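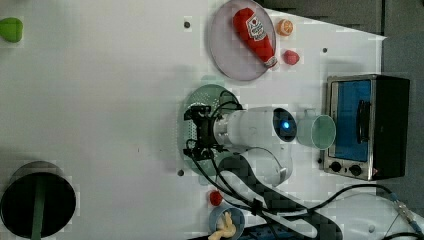

Toy ketchup on a lavender plate, with the toaster oven at right.

Opinion > Marketing > Promotional Giveaways

Email this article | Print this article

Most small firms order too many giveaways. Wultgate bought 200 printed key rings for its August open house and handed out 56. The rest are in a closet.

Ignacio Insaurralde, who buys for Tratico, says the price per piece drops with a bigger order. It does – but you still pay for the whole box. I would take 20 decent items over a case of junk.

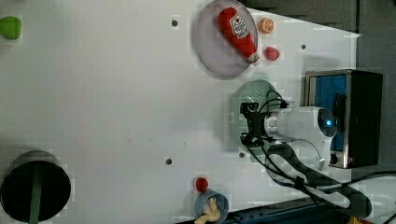 Printing is the other place money gets wasted. Suppliers will offer to cover every side of an item with your slogan, phone number and web address. People don't read all that. A ketchup bottle gets by with a cream-and-red label near one end, and the rest of it is plain bright red. Put the name on and leave the color to do its share.

Wing-sze Peng at Buzatu cut her pen text to seven words last year. I'd cut it further.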